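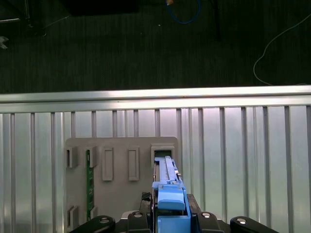
The blue piece at the right-hand slot of the grey plate.

My uncle left me his watch in August, and by October 2020 I had worn it exactly once, to a dentist's appointment, where it stopped in the waiting room and I went in late.

It was a Stillel, a hand-winder with a cream dial gone the colour of weak tea. I looked it up (of course I did, I was furloughed and had looked up everything else) and found one forum thread, in which two men argued over whether the hands were original. No prices. I'll admit I'd been hoping for a price.

So I took it to Rajput, the repair place behind the bus station, where you had to stand on a yellow square and shout through your mask. The woman at the counter had a loupe pushed up into her hair like a pair of sunglasses. Her badge said Simone Bittencourt.

"Who's been in this?" she said, once she had the back off.

"My uncle, I suppose. He liked to fiddle."

"He's put a Tradine spring in it. Wrong height. It's been rubbing on the lid for years." She sounded quite impressed. "And there's writing."

I leaned as far off my square as I dared. On the inside of the case back, scratched with a pin or something like it, were the words S. Grewal, 17, owes me a dance.

Well! My uncle never danced. He didn't dance at my wedding and he left my cousin's before the food. I paid my deposit, went home and rang my mother, who went quiet and then said, "Oh, Shakuntala," in the voice she keeps for people who moved away and did well.

Shakuntala Grewal had lived at number 17 when they lived at number 9. She'd gone off to work for Arov, selling watches on the ferries, and she'd sold him this one at cost. My mother had an old Christmas card with an address on it, and I wrote a letter, a proper one, which took me 6 goes and most of a pad.

She rang on a Friday evening while I was burning some onions.

"He told you it was at cost?" she said. "It was three thousand francs. I paid half of it myself, the silly man hadn't a clue."

I turned the gas off and sat down on the step by the back door.

"Does it run?" she asked.

I told her it was having a new spring, the right one, and would be ready on Tuesday.

"He always wound it too far. I could hear it from across the room, click click click, whenever there was music on." She coughed, or laughed, it was a bad line. "What does it say inside? He'd never let me look."

I had it on a scrap of paper by the phone, so I read it to her, and then she asked me to read it again, a bit slower.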